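From: Aicha Abou Zeid
To: timber-finishing list
Date: 07/02/2023
Subject: Re: Cupping in end-coated blackwood boards

On the matter of the August stack, the earlier post said:

> We end-coated the lot with Pulwood sealer and stickered it under
> the lean-to. 8 boards out of the pack have cupped toward the
> bark side and the rest are flat. Moisture meter says 14 on the
> faces of all of them. Is the sealer at fault? Also, does anyone
> use an oil finish over it, or does it have to come off first?

The sealer is unlikely to be at fault. End coating slows loss through the end grain and reduces checking. It has very little influence on cup, which follows from the difference between tangential and radial shrinkage. Look at the ends of the eight boards. If the growth rings run as shallow arcs across the width, they are backsawn and cupping toward the bark side is what they should do. I would expect the flat ones to be closer to quartersawn.

A face reading of 14 is of limited use in thick stock. Use insulated pins and read at a third of the thickness, then again near the surface. If the two differ by more than 2 points, the board still has a gradient and should not be dressed. Correct for species and temperature as well; most meters are calibrated for Douglas fir, and the uncorrected figure can mislead you.

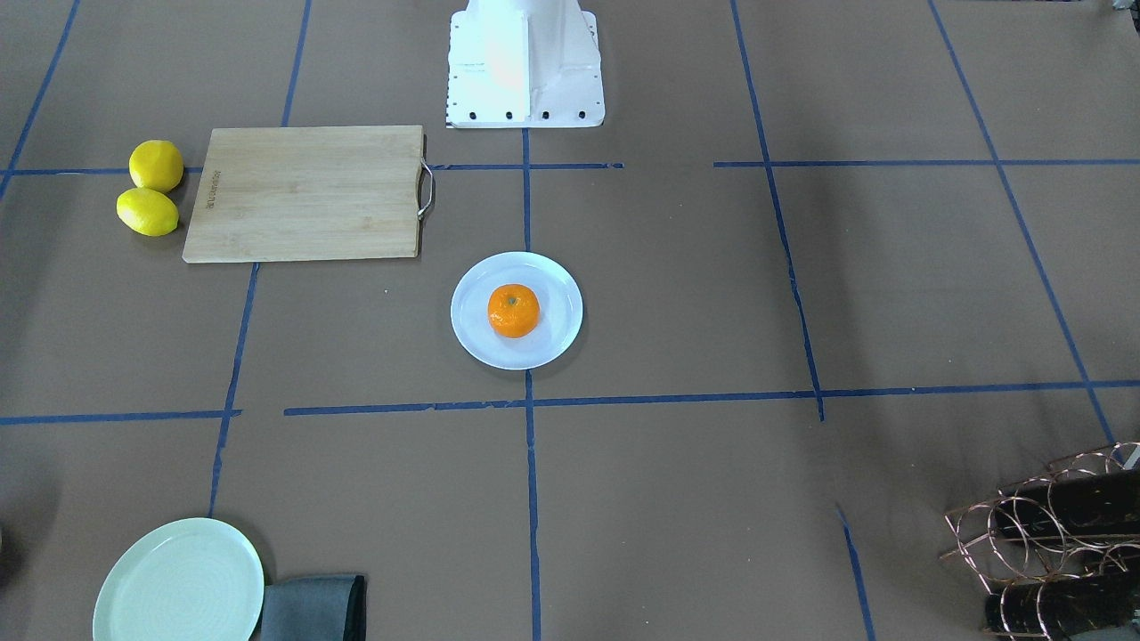 Sticker spacing matters more than most people allow. I went from 600 mm centres to 450 and lost far fewer boards, with the stickers aligned vertically over the bearers and the weight on top. My last pack had 286 lineal metres in it and I docked 3 boards.

As for the finish, dock the coated ends. Wax emulsion wicks a short way into the grain and neither oil nor glue will take properly over it. I allow 50 mm per end. Scraping is a waste of an afternoon.

Has anyone compared the Kamel kiln schedule with straight air drying for 38 mm stock? I have the printed sheet, but the wet bulb column is illegible past the fourth step. A scan sent to the list would do.

Aicha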